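Tanner Bélanger
August 2021

Thread on what we have been doing with cloth handling at Brondwood. Short version: we stopped teaching the arm at the arm, and started collecting demonstrations with a gripper held in the hand. One result is worth having, one is a nuisance. 1/

The old way was teleoperation. An operator sat at the Trurnix rig and drove the arm through each fold. It gives clean joint data, but it is slow, and every fold happens on the same bench under the same lights. A policy trained on that is good at that bench. 2/

The new way: a person picks up the gripper, goes to wherever the cloth is, and does the job. A camera on the tool records the view and we recover the hand path from the video afterwards. We log finger opening separately. No arm needs to be present. 3/

We now have 1292 demonstrations of picking up and folding small textiles, all taken in ordinary rooms. Each one starts with the cloth where it already was. We asked people not to tidy first. 4/
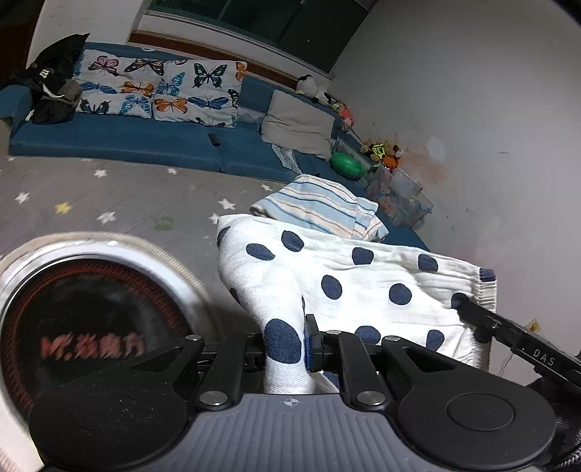
Tool view, spotted cloth at the fingers, striped towel behind.

Backgrounds like this are what the bench never gave us. Stripes behind dots, a patterned cushion, stars on the rug. The bench policy tended to grab at printed edges as if they were hems. Training on the room data cut that error by more than any change we made to the network. 5/

How we tested: 400 held-out trials on the real arm, with cloths and rooms kept out of training. Same network for both data sets, same training time. Only the source of the demonstrations changed. The room-trained policy won on first grasp and on finished fold. 6/

Now the nuisance. Path recovery drifts when cloth fills most of the view, and it does that at exactly the point where you care. We drop a demonstration if the start and end poses fail to agree after smoothing. That throws away good folds too. 7/

The Sawatzky filter helps with slow motion and makes quick flicks worse. We run it on the approach only and leave the fold itself alone. 8/

Still open: two-handed folds. Two grippers means two paths in one shared frame, and our time sync is not yet good enough for that. Dratomska have lent us a better clock board, to be fitted in September. 9/

Write-up to follow once the ablations are rerun. Questions about the filter settings are welcome in the replies. 10/10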